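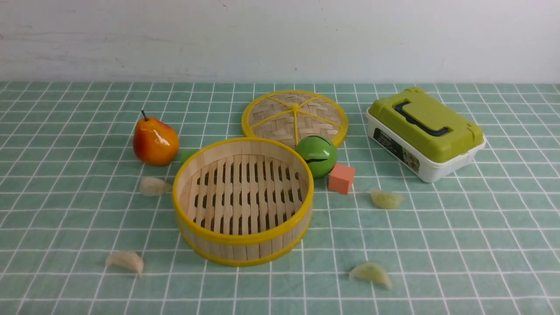 One visitor to the Oprea open day in Nilliddale said she could have watched dumplings go into a steamer all afternoon, and wanted to know when the next session was. She had plenty of company!

The workshop opened its doors on 10 June 2022, and 40 people came through to see robots handle small, everyday things – toy dumplings, a bamboo basket, foam blocks. The crowd favorite was the dumpling table, where the arm had to pick up each soft little shape and set it inside the basket. Kids cheered every time one went in, and so did a good many grown-ups.

Staff from Mutberg, who have worked on the Jirkix control software since April, let 12 visitors take a turn at guiding the arm themselves. It's harder than it looks, and great fun to try.

A second open day is planned, again with two sessions. Entry is free.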